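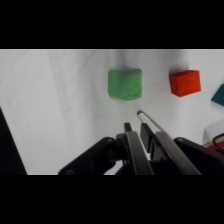 Wrist view on the block task. Green one is closest to the fingers, orange-red one next over.

1/ Long thread, so get yourself a coffee. I've been promising for weeks to write up what we learned from the block work at Zallik, and it's Saturday, the house is quiet, and I've run out of excuses. It's about how a robot arm learns to pick up the block you asked for, and about a small change to the way we train it that did much more than I expected.

2/ The task is as plain as it sounds. Some colored blocks on a white cloth, you name a color, the arm picks up that block and leaves its neighbors alone. My niece can do it with her mouth full. For a learned policy it's a surprisingly good test, and I've grown very fond of it (my office mate would use another word).

3/ For anyone new here: we teach the arm by steering it by hand, recording what the cameras saw and how we moved, and then training a network to produce the same kind of motion from the same kind of view. Copying, basically. People have done it for ages and it works nicely right up to the point where it doesn't.

4/ Where it didn't, for us, was the last little stretch. The arm would head toward the correct block beautifully, slow down, and then close its fingers just beside it. Or it would drift over to the neighbor at the very end, like someone who walks into a kitchen and forgets what they came for. I watched an awful lot of those and took each one personally.

5/ We had 2,000 demonstrations by then, collected over the winter, and my first instinct was the one everybody has, which is to go and collect more. I had even drawn up the schedule! I'm very glad I got a cold that week and had to sit at home looking at wrist video instead.

6/ Look at the view at the top again. From down there the picture is mostly cloth and gripper. The teal block is only a corner at the right. The green one is a bit blurry, and its lighter top face nearly melts into the pale background. If you only got this view, and you'd been told "teal," you'd have to be pretty sure of yourself to go right.

7/ And then there's the cloth. Cloth has folds and creases, and they come with soft shading of their own. We picked it on purpose, to make life a little harder than a bare table would. What I hadn't thought through is that the network might be using the wrinkles as landmarks.

8/ So I tested that. I took a policy that was doing well, lifted the cloth, shook it out, laid it back down and put the blocks in the same places as before. Success fell by almost 50 percent. Same blocks, same places, same lighting, different wrinkles. I sat on the lab stool for a good while after that one.

9/ I should say that the overhead camera wasn't fooled nearly as much. Trained on that view alone, the policy hardly cared about the cloth. But it was clumsy at the end, because from up there the fingers hide the block at exactly the moment you'd like to see it. Each camera is good at the part the other one is bad at, and we'd been mixing them evenly the whole way through.

10/ The fix we call Rorness, after a village I once got badly lost in. During training we score every moment of a demonstration by how far the fingers are from the block. Far away, the network mostly has to rely on the overhead view, and we blank out the wrist view at random. Close in, we do it the other way around. In between, it gets a mixture.

11/ That's the whole method. No new sensors and no bigger network. It took 2 afternoons to write, one of which went to a bug where I had the distance upside down and was carefully training the arm to be blind at the worst possible times. (It still got a block now and then. I have no explanation and would love one.)

12/ We also changed how we collect. Every 3 demonstrations, whoever is steering has to pick up the cloth and lay it down again however it falls. No smoothing! This was hard for me, I'm a smoother by nature, and you can tell from the recordings which sessions are mine.

13/ Now the result. With both changes, the policy does about as well on a freshly shaken cloth as it does on one it has seen. The drifting to the neighbor is mostly gone. The closing-beside-the-block failure still turns up, but less often, and usually when two blocks sit so close together that the fingers don't have a comfortable way in.

14/ Which change mattered more? We ran them separately, since I knew you'd ask. Reshuffling the cloth alone gets you a fair part of the way. Rorness alone gets you a bit further. Together they're better than either, though the gap between "Rorness alone" and "both" is small enough that I'd want more runs before I put any weight on it.

15/ Things I'm not claiming. This is one arm, one kind of gripper and one family of small blocks. We measure finger-to-block distance from the demonstrations, so you need to know where the block was, and on a messier task that's a real nuisance. The friends at Cundgate who tried it on soft packaging got a mild improvement and a lot of labeling work, and were very gracious about it.

16/ We also tried letting the network learn for itself when to trust which camera, which is the more elegant idea and the one I was rooting for. It learned to trust the wrist all the time. I still think there's something in it, and if you've gotten that to behave on a small dataset, please tell me how, my messages are open.

17/ The write-up goes out in April with the code and the demonstrations, including the failed ones, which I think are the more useful half. Our labeling tool is called Oral (you talk to it while you watch the video, and it marks the moments for you), and it'll be in the same bundle once I've cleaned up the part that only works on my laptop.

18/ If you train from wrist cameras and have any kind of fabric, mat or paper under your objects, do try shaking it out and running your best policy again before you do anything else. It takes a minute. Then come back and tell me what you got, I'm collecting these, good and bad.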